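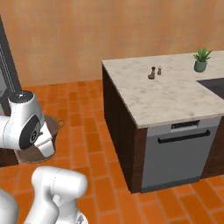 Julel kitchen pack, first look

Grisarance has put its Julel simulation pack up for trial, kitchens first. White arm, tiled floor, island with a dishwasher in it. 48 room layouts, 13 of them kitchens. Cleiton Moura had it installed before lunch, no drama. Asabe Odukoya less keen: likes the rooms, says the docs are thin and the licence server dropped her twice in April. Price is $69 a seat per month, Erkdale members get the first month free. Trial sign-ups close May 6, 2025. Want a seat? Tell Asabe which machine your on. Longer write up next issue, if theres room.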